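Automatisierung im Betrieb
Handout zu Sitzung 2: Was sich an den Arbeitsplätzen ändert
Dozentin: Oľga Kopecký

Ausgangspunkt ist der Fall Valtia aus der letzten Sitzung. Der Betrieb montiert Baugruppen in kleinen Serien, 20 Beschäftigte arbeiten in der betroffenen Abteilung. Im Oktober wurden dort die ersten Handgriffe an Roboter übergeben, zunächst das Greifen und Ablegen von Teilen.

Zu unterscheiden sind Tätigkeit und Arbeitsplatz. Automatisiert wird fast immer eine einzelne Tätigkeit. Der Arbeitsplatz bleibt oft bestehen, bekommt aber einen anderen Zuschnitt – weniger Heben und Einlegen, mehr Einrichten, Prüfen und Störungssuche.
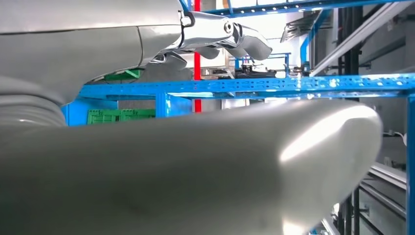
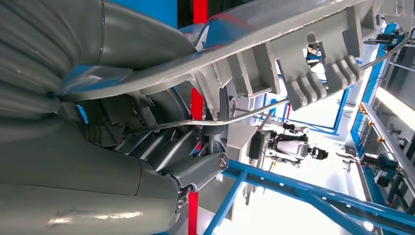 Abb. 1 und 2: Roboterarm und Greifmechanik aus nächster Nähe, dahinter blaue Metallgestelle.

Folgen für die Beschäftigten bei Valtia

Qualifikation: Wer bisher montiert hat, muss Fehlermeldungen lesen und den Greifer nachstellen können. Die Einweisung dauerte zwei Tage. Nach Ansicht der Befragten war das zu kurz.

Arbeitstempo: Pausen und kurze Absprachen richten sich stärker nach dem Takt der Anlage. Ältere Beschäftigte nennen zugleich die körperliche Entlastung.

Verantwortung: Bei Ausschuss ist oft unklar, ob die Einrichtung, das Programm oder das Material schuld war. Im Betrieb gab es dazu anfangs keine Regelung.

Eingruppierung: Die neuen Aufgaben standen in keiner Stellenbeschreibung. Der Betriebsrat verlangte eine Neubewertung, bevor weitere Tätigkeiten umgestellt werden.

Zum Vergleich der Fall Doler: gleiche Technik, aber die Schichtführer waren schon an der Planung beteiligt. Dort wurde weniger über Zuständigkeiten gestritten, über das Tempo dagegen genauso.

Aufgabe bis zur nächsten Sitzung: Wählen Sie eine Tätigkeit aus Ihrem eigenen Betrieb oder Praktikum. Notieren Sie, welche Teilschritte sich übertragen lassen und wer danach für das Ergebnis einsteht. Eine Seite genügt.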